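Home | Talks | Workshops | Contact

Filed under: Shop Floor / Automation

Can it do the chores yet? Speaker notes, Nellville, 14 July 2021

Opening. Don't read the title slide out. Ask who's been promised a robot for the house. Hands up. Then who's got one that does more than vacuum. Wait for the laugh, move on.

My answer up front so nobody has to sit there guessing: some of it, slowly, if you lay the job out nicely first.

Same goes for the shop floor. Crates, racks, bins, parts that need to go from one to the other. Boring work. A casual learns it before smoko.

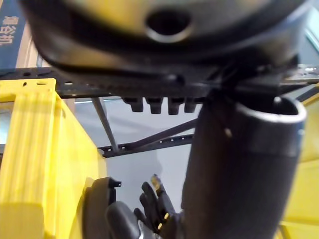 Vacuuming is easy becuase the floor stays put. Emptying the dishwasher is hard. Every cup's a different shape, half of them facing the wrong way. Keep this short, people always want to tell me about their dishwasher.

Next bit, reach. Two arms sounds like plenty until you put them near a shelf.

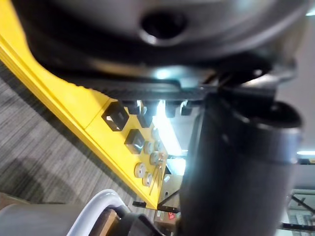 Clearance is the thing home demos skip. Your elbow knows where the cupboard door is. A machine has to work it out, and up close there isn't a lot to go on. Look how much of the view the finger takes up, with the yellow panel on a steep tilt beside it. Now picture the cupboard under the sink. Say Kodikara trial here: 30 shifts, most of the stoppages were bumps, very few were drops.

Then grasping. Thin curved parts are a pain. Pick up by the lip and they swing, pick up flat and the fingers won't go under. Black plastic tray on a yellow shelf is a fair test, a bit like baking dishes. Spacing them out in a row helps heaps. The ones in the bin on top of the cardboard are upside down, so that's a second problem if you want them all the same way up.

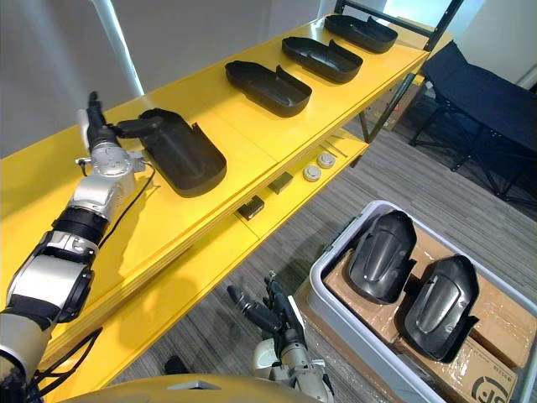

What "works" means

Merkden's line: 1,000 picks before they'll call a job done. I like it. Pullero wanted 2 good runs and a video. Don't be rude about Pullero, they may be in the room.

Ask about teh failures. Who resets it, how long, does someone have to stand there. If a person's standing there all arvo, you've bought a very dear pair of hands.

Also mess. Bit of plastic film left on the carpet, boxes behind the rack. Every garage in the country. Has to cope with that before it comes anywhere near my laundry.

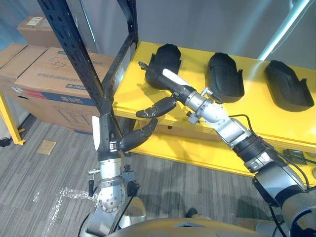 Where I'd put money

- shelf to bin, one kind of part: yes, now, with a fence or a patient boss
- mixed bins: 4 years, ask me again
- folding a fitted sheet: no. can't do it myself

Back in November I said sooner on the mixed bins. Own up to that.

Questions. If someone asks about jobs give it proper time, skip the price slide. Water's on the left, clicker needs a battery.

Previous talk | Next talk | Back to all talks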